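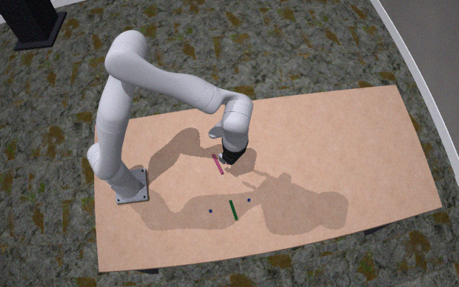 Packers on the late line would prefer the arm to take the small pieces first and leave the long ones to them, the shift lead at Brulari wrote after reading our last report. We have taken that up, and it changes the order of work set out below.

Progress report to the Degefa fund, kit packing project
Bukingate site, February 26, 2019

Work done this period

The simulated cell is now in daily use. It has one arm on a plate at the left end of the table, with sticks and small cubes as stand-ins for kit parts. We ran 309 picks in it. Sticks set at a steep slant gave the most trouble, mainly when the gripper came down next to one and had to turn before closing. Tornuvon supplied a new version of the planning software and we moved all runs over to it. Moving over cost us 5 working days that were not in the plan.

We have not started on mixed trays. They move to the next period.

What changes for staff

There are ten packing stations at Bukingate. Under the present plan two of them will share one arm, and the packers there will load trays, check finished kits and clear faults. No jobs are to be cut under the grant agreement, and the site has repeated this in writing.

The packers' main worry is pace. At present they set their own, and they asked who will set it once the arm is in. The site has agreed that the packer at the station can pause the arm at any time without asking and that pauses will not be logged by name. Lifting should go down, standing time probably will not. We have asked for stools and are waiting for an answer.

Training is set at 10 hours per person, paid, during the shift. Brulari staff asked to join the same sessions and we have agreed.

Spending

On budget except for software support, which is over by 150 dollars. We ask to cover this from the travel line.

Next period

Small-piece picks first, as requested from the Brulari line. Steep slants after that. The first real arm is due on the floor in July, and the two stations will keep packing by hand until the site has signed off on the pause button and floor markings.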